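November, bread trials, batch 29

Mixed the rye dough at the Surkby kitchen before lunch. Flour 1109 g, same sack as last time. Cut the salt a little – Athina thought batch 28 was sharp at the crust. Starter was sluggish again, so I gave it an extra feed and waited up to 200 minutes for the bulk.

Dough temp after mixing was 29 C, too warm. Levente wants colder water next time.
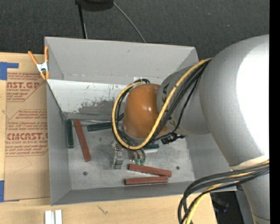
Shaped two loaves, one in the long tin, one freestanding. The freestanding one spread and I doubt it is worth repeating at this hydration. Tin loaf rose well and pulled away from the sides clean. Center read 103 C on the Moschos probe, which can't be right for bread. Check it in boiling water before the next bake.

Crumb is tight near the bottom, fine above. Leave the rest wrapped overnight and slice at 8.

To do: ask Rinus about the coarse rye, order more parchment.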